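Chapter 4
Gathering Examples

In Chapter 3 we assumed that the examples were already there. A file was opened, it contained demonstrations, and the learning system was trained on them. In practice somebody has to make these examples, one after another, and most of the later trouble with a learned skill begins in this step. The present chapter treats the making of examples as work that can be planned, done well or badly, and checked.

By a demonstration we mean one complete recording of a task, from the start position to the end position, together with everything the robot measured on the way: the joint angles, the opening of the gripper and the pictures from each camera. An operator guides the robot and the system only records. Later, the system must choose the motion by itself, and it has nothing to lean on except these recordings.

4.1 What the wrist camera brings

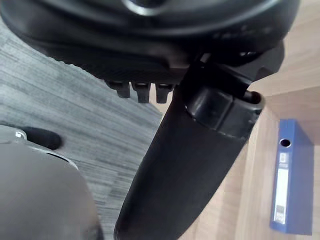
A beginner often thinks that a camera records the task. It records everything that is before the lens, and at the wrist a large share of this is the robot itself. The reader should get used to such views early, for they are the raw material of the whole chapter. The black gripper housing takes the upper part, a black cylindrical segment goes diagonally across the middle, and only the rest is left for the surroundings: gray carpet on one side, a blue ring binder against light brown wood on the other. If the binder were the object to be grasped, the system would have to learn it from this narrow strip near the edge. The white label on its spine would also be learned, whether we wish it or not – a binder without a label would then be a new case.

From this we take two questions, which will come back in every section. Is the object visible at the moments when a decision must be made? And which things in the view stay the same in all recordings, although they have no connection with the task?

4.2 How many, and how different

Our running case is the Temska shelf task, in which a binder is taken from the floor and put upright on a shelf. The first set had 65 demonstrations, all recorded on one Monday by a single operator. The second set had 200, and the start position of the binder was changed before each recording. We shall compare the two sets in Section 4.5. Until then, the reader is asked to write down which differences between them, apart from the size, could influence the result.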